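Sorting the Household Paper Archive

Each January I set aside one afternoon to review the printed records kept in this household. The practice began when my husband and I purchased the apartment on Villanueva Street and discovered that the previous year's statements, service agreements and meter schedules had been placed in a single drawer without order. The review is now a fixed item on our calendar, and readers of this blog have asked on several occasions how it is carried out.

The work requires a clear table and good daylight. I begin at 2 in the afternoon and remove every document from its folder before making any decision. Folders encourage a person to trust the label, and labels in our home have been wrong before. Last year a folder marked Clornex, the firm that services our boiler, held 59 sheets, and 12 of them concerned the car.

Documents are first divided by issuer and then by year. Tables and itemized lists form the largest group by a wide margin. They are also the slowest to sort, as one page of small print looks much like the next, and a header printed sideways is easily missed when sheets overlap.
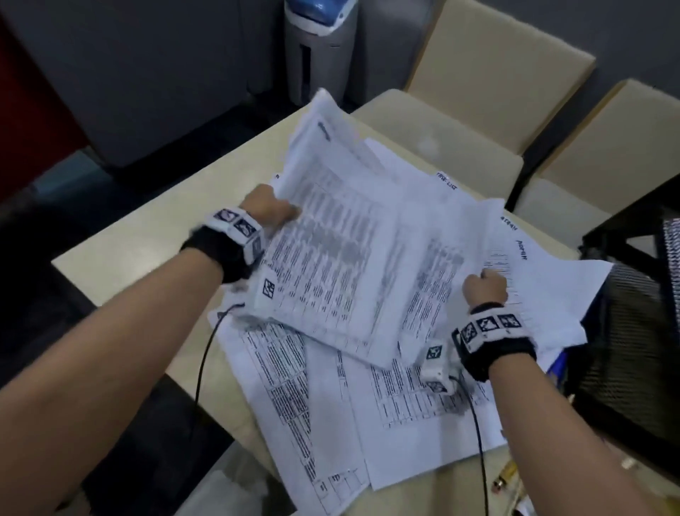

Lifting one stack of printed tables from the sheets spread beneath it.

Once the stacks have been separated, the following rules apply. Any page bearing a signature is retained. Itemized lists are retained for the current year and the year before it. Duplicates are discarded after a comparison of the first and last pages — a full comparison is made only where the page totals differ. Correspondence from Wusar concerning the old storage unit is retained until the deposit has been returned, a matter that remains open.

Staples are removed before filing. I previously used plastic sleeves and have discontinued them, having found that a box of 100 was consumed in one season and that the binders would no longer close. Plain card dividers from Clonen have proved adequate.

Pages to be discarded are shredded the same evening. The remaining folders are relabeled in pencil and returned to the hall cabinet, with the current year on the upper shelf.

Questions regarding retention periods may be left in the comments.

Lilla Pálfi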